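Flotness (robot)

Flotness is a tabletop manipulation robot built in a shared workshop from a single commercial arm, a parallel gripper and a set of open control programs. It handles light kitchen objects on a fixed work surface and is used mainly for pick-and-place tasks and for the opening and closing of small appliance doors. The design files and the task list are distributed under the name Sterkia, which is also the name of the control software.

Background

The project began as a home build on a kitchen counter. The first version used hobby servos and a printed frame, and could lift a sponge or an empty paper cup but sagged under anything heavier. After the frame cracked at the shoulder joint, the work moved to the Ejigu workshop, a shared space with a drill press, a bench supply and room for a permanent table. The servo arm was dropped and a second-hand arm with closed joint housings took its place. Most of the later documentation refers only to this second version. The servo version is kept in the archive under the label "counter build" and is no longer maintained.

Construction

The arm is bolted to a mount at one side of the table. Its cables run down behind the mount to a power supply and a small desktop computer on a shelf underneath. The gripper has two fingers with replaceable tips. Early tips were printed in hard plastic and slipped on glossy surfaces; the current ones are cast in a soft compound and last 2,000 grasps before they are changed.

The table top is white, which simplifies the separation of objects from background in the color image. It has a number of openings for fixtures, and these are masked in software so that they are not taken for small dark objects. Glare was a recurring fault in the first months and was reduced by moving the overhead light to one side and covering it with a diffuser.

Control software

Sterkia runs as a set of separate processes for image capture, planning, arm motion and logging. The planner receives a written task, such as "put the strawberry in the bowl", and returns a sequence of gripper poses. Speed is limited in software whenever the gripper is close to a rigid object. A hardware stop button is wired in series with the arm supply and does not depend on the computer.

An earlier planner, Plemus, worked from fixed positions and required every object to be placed on a printed mat. It is still included for calibration – the arm touches 6 marked points and the offsets are stored – but is not used for tasks.

Object set

The object set combines ordinary kitchenware with toy food. Toy food was chosen for its low weight and constant shape, and because it can be left out between work periods.
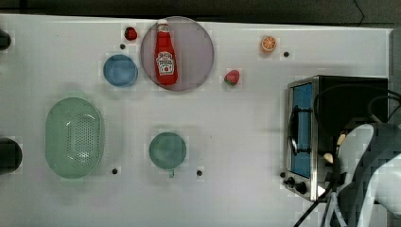 Page last changed: January, 58 revisions

A typical layout has a round plate near the center of the table, with a blue bowl to one side of it and toy strawberries nearby. A ketchup bottle lying on the plate is a harder case for the planner, as the gripper must close across the body without pushing the bottle over the rim. The light green colander has rows of small holes that produce uneven depth readings. The mug is entered in the task list twice, once by the handle and once by the edge of the opening.

The toaster oven is the only appliance in the set. It stands on the right side of the table with its glass door facing left, within reach of the gripper. Door tasks are listed apart from the others, as the handle follows an arc and the arm must give way slightly during the pull. The control knobs are not part of any published task.

Logging

Each attempt is stored with joint positions, gripper width and color images. The log is divided into files of 2,000 attempts, and damaged files are discarded whole. Attempts ended by the stop button are kept and marked as such.

Known limitations

The arm cannot reach the far corners of the table with the gripper pointing straight down. Clear and translucent items are often measured lower than their real height. Finger tips pick up dust from the table and lose grip before they show visible wear.

See also

Sterkia task list
Plemus calibration procedure
Ejigu workshop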